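4.2 Coding of goalkeeper distribution

The match sample was drawn from the two upper divisions of the Londiditz regional league. All open-play distributions by goalkeepers were eligible, along with goal kicks and free kicks taken by the goalkeeper inside the defensive third. Throws were coded separately and are not part of the models in Section 5. From the eligible events, 2,000 were selected at random, stratified by club and by half, so that clubs that play out from the back did not dominate the sample through volume alone.

Each event was coded in Vida, the annotation tool described in Section 3. Coders marked the moment the goalkeeper gained control, the moment of release, the intended target and the outcome. The intended target is the least reliable of these. When a long kick landed between two teammates, coders were told to choose the one whose run began first, and to enter "unclear" if neither player was moving toward the ball. Unclear targets were kept in the data and treated as a separate level. Removing them would have thinned out the long kicks, where unclear targets are most common.

Pressure was defined by the distance from the nearest opponent to the goalkeeper at release. We tried a second definition based on closing speed, following Nwachukwu. It gave similar rankings of goalkeepers but was harder to code from a single broadcast angle, and we do not report it further.

A distribution was counted as following an error if the same goalkeeper had made an unforced handling or passing error earlier in the match. Errors that led to a goal and errors that did not were flagged separately. Coders who flagged errors did not code distributions from the same match. This separation matters for the analysis - a coder who has just watched a goalkeeper drop a cross may read hesitation into the next kick.

Agreement was checked on a subset of 50 events coded twice by different coders. Disagreements were mostly about target, as expected, and a few concerned the exact moment of control after a bouncing back pass. These were settled by replaying the clip at reduced speed. Outcome codes caused little trouble, apart from balls that went out of play off an opponent, which the first version of the manual had left undefined. The revised manual counts them as retained.

Weather was entered per match from the referee's report and not from the footage. Wet conditions affect both handling and kicking, so the variable appears in every model as a control. Pitch surface was recorded in the same way. Matches at the Lilavar ground, which has the only artificial surface in the sample, were kept in the main models and dropped in the robustness check in Section 5.4.

Figure 2. Blue microfiber towel and white tray, with a brown paper mat covering most of the tabletop.
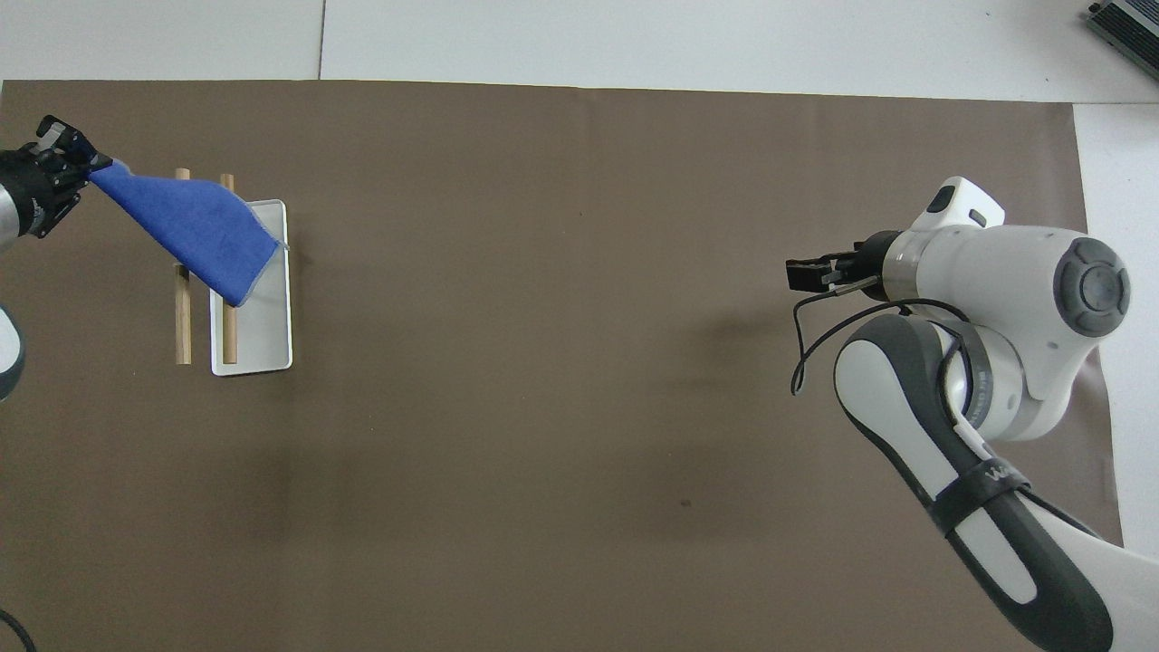

The robustness check uses the same coding and the same controls, with surface removed as a predictor. Halves in which a goalkeeper was substituted were split at the substitution, and the replacement entered the data with no prior error recorded.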